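# Chapter 4: Storing Small Parts

Most repair shops lose more time looking for small parts than fitting them. At the Clondau workshop, which appears throughout this book, the stock list runs to 87 kinds of screws, washers, clips and fuses. Before July they were kept in jars, and a routine job could stop while someone hunted for a washer.

Storage for small parts should let the worker see what is inside and reach it with one hand. Clear drawers meet both needs at low cost.
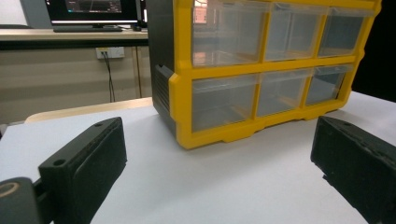 **Figure 4.1** A parts cabinet with clear drawers in a yellow frame.

In this chapter you will sort a mixed box of 80 parts, choose a drawer for each group, and write the labels. Section 4.1 covers sorting by type and size. Section 4.2 deals with labels, and Section 4.3 with restocking.

Key terms: *bin*, *divider*, *reorder point*, *stock list*.

Before you begin, read the stock list in Appendix B and mark any part you do not recognize.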